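Workshop notebook, paper conservation and framing bench
Jan 25, 2021

Carried on with the Lambert survey maps. Four sheets left from the first box, all on the same heavy rag paper, all with the old linen backing coming away at the corners. The client wants them flat and framed by the end of summer. I've told them flat is likely, framed depends on what the adhesive does.

Humidity in the back room was 33 per cent when I came in, too low for relaxing anything that's been rolled this long. Put the big sheet in the chamber with damp blotter under the mesh and left it alone until after lunch. Last time I rushed this step the sheet cockled along the fold line and I spent two days getting it back. Note for whoever uses the chamber next: the lid seal on the left side has gone hard and needs replacing. I've put a strip of felt under it for now.

Adhesive test on the backing of sheet 2214. Cold water did nothing after ten minutes. Warm water softened it at the edge and left a brown line on the swab, so it's probably an animal glue, as we thought. Methyl cellulose poultice lifted a strip the width of my thumb with no colour coming through from the front. Going with the poultice for all of them, small areas at a time. The red boundary ink is still the worry. I spot tested it in the margin and it held, but it's a different red in the lower corner, more orange, and I haven't tested that one yet. 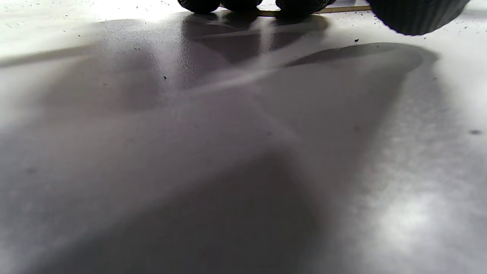
Mat and mount measurements are next, and I want them settled before the sheets come out from under weight. The maps aren't square. The longest one is out by several millimetres from one end to the other, so the window has to be cut to the neat line, not the paper edge. Marking up goes on the white tabletop in the front room, where grit shows up straight away, and dark knit gloves like these are fine for setting out on card. For handling the maps themselves it's clean bare hands or nitrile. Knit catches on lifted fibres and you don't feel a tear starting. I know we've gone back and forth on this, but I'd like it to be the rule for the Lambert job at least.

Sizes so far: the window for the first sheet is 523 mm on the short side. Long side to be confirmed once it has dried, as I expect it to shrink a little coming out of the chamber. Allow a wider bottom margin than usual. The title panel sits very low and looks cramped with an even border.

Board order: Trunalier rang back and the off-white cotton board is delayed. They can send the cream now. I held a cream offcut next to the map and it makes the paper look grey, so I've said we'll wait. The barrier board from Tivance arrived this morning, corners crushed on the top two pieces. Still usable for smaller mounts. Put aside on the lower shelf with the damage marked on the back.

Before cutting anything good, do the whole layout full size on scrap paper. Draw the outer edge, then the window, then the hinge positions, and stand back from it. It's a cheap way of finding out that the proportions are wrong — the calculator never tells you that. I did one for the coastal sheet last week and moved the window up twice. Label each layout with the sheet number and keep it rolled in the drawer until the job goes out. Felt tip is all right for the scrap layouts. Pencil only once we're on the mount board, and pencil only anywhere in the back room.
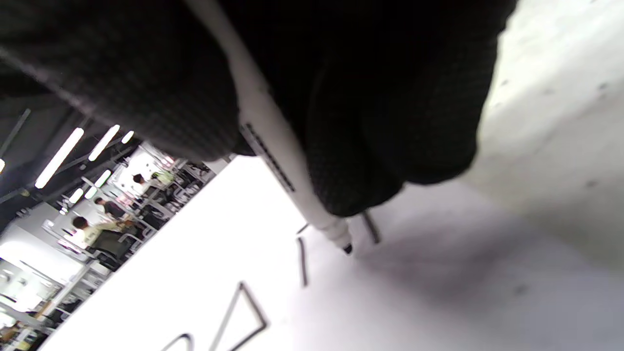
Hinges will be Japanese tissue with wheat starch paste, two at the top for the small sheets. For the long one I'd like to try a row of narrow hinges instead, so the load is shared and the paper can still move. Made fresh paste after lunch, sieved twice, still a bit lumpy. The Fovoneo hotplate is running hotter than the dial says and it caught on the bottom of the pot. Turn it down one mark from where you'd normally have it.

Checked the chamber at three. The big sheet had relaxed nicely and opened with almost no resistance, apart from the last hand width at the inner end, where it's been rolled tightest. Moved it to felts and blotters under light weight. First blotter change before I leave, second in the morning.

One old repair found on the verso, brown gummed tape over a tear that runs in from the edge. Tape is brittle and half off already. I'll take the rest off when the backing comes away in that section and not before, because the tear goes further than the tape does.

To do:
Test the orange-red ink, lower corner
Order seal for chamber lid
Sharpen or replace blades in the mat cutter, they were dragging on Friday
Photograph verso of each sheet before poultice goes on
Ask the client if they want the linen kept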